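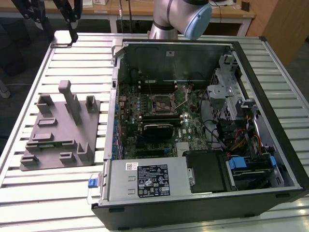 Broltia cherche des participants pour une étude de réplication sur l'insertion robotisée de composants dans des ordinateurs de bureau.

Le point de départ est un résultat qui circule beaucoup chez nous : la politique Flemix, entraînée sur 2 265 démonstrations téléopérées, saurait remettre en place une pièce dans un boîtier ouvert qu'elle n'a jamais vu. Je n'y crois qu'à moitié. Les essais publiés en avril ont été notés par l'équipe qui avait réglé les gabarits, et le critère de réussite (« pièce en place ») n'est défini dans aucune annexe. Harsh Rana, qui a signé la méthode, maintient ses chiffres et a accepté le protocole ci-dessous.

**Ce que vous ferez**

- préparer le poste avant chaque essai : position du boîtier, choix du composant ;
- noter l'issue à l'aveugle, sans savoir si le bras est piloté par Flemix ou par notre script de référence, Skastska ;
- signaler tout essai que vous jugez invalide, avec le motif.

Prévu : 430 essais, répartis entre 8 participants. Les échecs seront publiés avec le reste, vidéos comprises.

**Profil**

Avoir déjà monté ou réparé un PC. Aucune compétence en apprentissage automatique n'est demandée. Les personnes ayant travaillé sur Flemix sont exclues, de même que les salariés de Dağdelen, qui finance une partie du matériel.

**Conditions**

Un peu plus de 30 heures de présence par personne, indemnisées, que les résultats plaisent ou non.

Candidatures avant le 18 juillet, à l'attention de Covadonga Garrido : quelques lignes sur votre expérience et vos disponibilités. Lettre de motivation inutile.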